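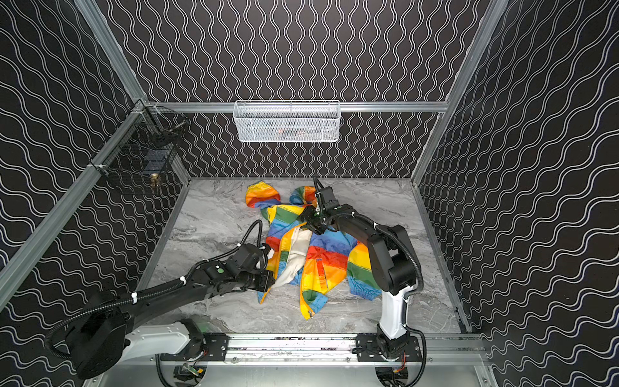 ## Folding a shiny kids' jacket, how?

**flokura_mom** · Jul 22, 2020

Hello all. My daughter has a rainbow striped jacket, very slippery fabric, white lining, yellow zipper. I fold it, I put it on the shelf, and after 20 minutes it is open again. Is there some method which holds?

**Torvik17**

Close the zipper first, always. Put it face down, sleeves to the back, then fold in 3 from the bottom. The elastic cuffs should lie flat inside.

**brindach**

I don't agree with the zipper. When it is closed, the air stays in and you get a balloon. I leave it open the last 11 cm and press with my arm.

**Torvik17**

With the zipper open, my lining always comes out on one side. Maybe your jackets are thicker.

**Marcelino Fontes**

Why fold? I roll mine from the hem and push the roll into the hood. It stays until December without problem.

**brindach**

Rolling makes wrinkles in this kind of fabric, and you can't iron it.

**flokura_mom**

Thank you, I tried the roll, but the hood is too small for it. The way of Torvik17 was better. I put it in a Rimodo box between two sweaters and now it can't slide. The wrinkles I will look at next week.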